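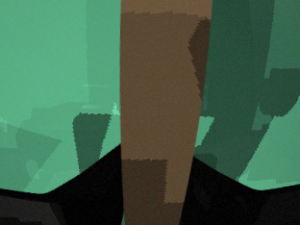
Santino Retamal wrote in to tell me I've been doing my tomatoes all wrong, and that anyone who waters every evening in July deserves the split skins they get. Ouch! He's right though, so I've spent the past few weeks doing it his way (one long soak early in the morning, then hands off for three days) and I have to say the plants look a whole lot happier than I do at 6 a.m.

I should back up. I put in 10 plants this year, mostly Collet, plus a couple of Leketti that my neighbor had left over and I couldn't say no to. The Lekettis are huge already and leaning on everything. The Collets took their sweet time and sulked all through the cold spell, but they've got green fruit on them now, and I check it far too often.

Santino gives each plant a slow 30 minutes with the hose barely running. I tried that and got bored by plant number two, so I bought a cheap soaker hose at the hardware store in Fidville and snaked it down the row. Best thing I've bought all year! It does leak where it joins the spigot, so if you've got a trick for that (I've tried tape, twice) please send it along.

Still on my list: pulling off the lower leaves, tying up the Lekettis again, and finding out what's been chewing the basil. I'm saving seed from the first good Collet too, so if you want some, write your name on the sheet by the shed door.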